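About Raltine

Hi, and thanks for wandering over to this page! I run Raltine, a very small company in Plaltmont that collects examples for robots to learn from. If you came looking for the other Raltine, the one with the window blinds, they're in a different state and they get my mail too.

What I do all day is move things from one spot to another with a robot arm, in simulation, and save every try. Then I do it again with the bowl turned a little. A learning system needs to see a job done many, many times before it can do it by itself, and somebody has to sit down and do the job those many, many times. For a good part of the last few years that somebody has been me, with a cup of tea going cold next to the keyboard.

I didn't set out to do this. I used to make training animations for a packaging firm (boxes folding themselves, mostly), and a customer asked if I could make the same kind of rooms for a robot to practice in. I said yes before I knew what I was agreeing to. The first set took me all of one December and I threw most of it away, but I was hooked!

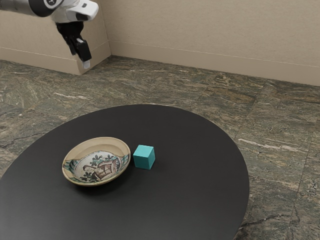 Hafþórsson

The room with the black table is one I go back to a lot. The job is a plain one: get the teal cube into the bowl. People sometimes ask why I bother with a painted bowl and a marble-patterned floor when a gray box on a gray plane would load faster. Well, kitchens and living rooms have patterns in them, and a system that has only ever practiced in a gray room can get very confused by a busy floor. So my rooms have patterned tile and baseboards and corners that stick out, and the dishes have leaves painted on them. I like picking those out, too. It's the nearest I get to decorating.

Each try gets saved from start to finish – what the camera sees, where the arm's joints are, whether the fingers are open or closed – along with a short sentence saying what the job was. I write those sentences by hand, and I try to write them the way a person would say them at home. "Put the block in the bowl." "Drop that little cube in the dish, would you." My spelling is decent, but I leave a few typos in on purpose, because people who talk to robots are going to make typos.

The biggest set I've finished so far is called Helladix. I planned for 2000 tries and kept 1664 of them. The rest went out for all sorts of reasons: the cube rolled under the fingers in a way no real cube would, or I got impatient and swung the arm like a baseball bat, or I labeled the wrong job and only caught it at the end of the day. Some customers would happily take the full 2000. I won't sell it that way. I do keep the misses that look like honest misses, where the fingers close a bit too early and have to come back for a second go, and those are marked so you can use them or skip them as you like.

A word on how I work, in case you're thinking of hiring me. I start by asking what your robot is supposed to do and what it keeps getting wrong. Then I build a room or two and send you 20 tries to look over before I do any more. That part matters more to me than the contract does. You'll see right away if the table is too high or the arm comes in from the wrong side, and it's a lot nicer to fix that early on. After that I go quiet for a while and drive the arm. I work mornings on the driving and afternoons on checking, since my hands are steadier before lunch and my mood is better after it.

Everything gets watched by a person before it leaves here. I have a program that flags the obvious trouble, such as a cube that ends up inside the table instead of on it, but it misses plenty. Watching tries play back is slow and a bit dull, and I've gotten fond of it anyway – you start to notice your own habits. I always came at the bowl from the left, for example. Every single time! A learner would have picked that up from me and thought it was a rule, so now I keep a list of approaches taped to the monitor and work my way down it.

The office is one room above a shoe repair place, up the side stairs. Visitors are welcome if you write first, and you can have a turn at driving the arm if you'd like. Most people find the cube harder to pick up than they expected, and most people want another try.

Write to me through the contact form. I answer after 2 in the afternoon, usually the same day, unless I'm deep in a set.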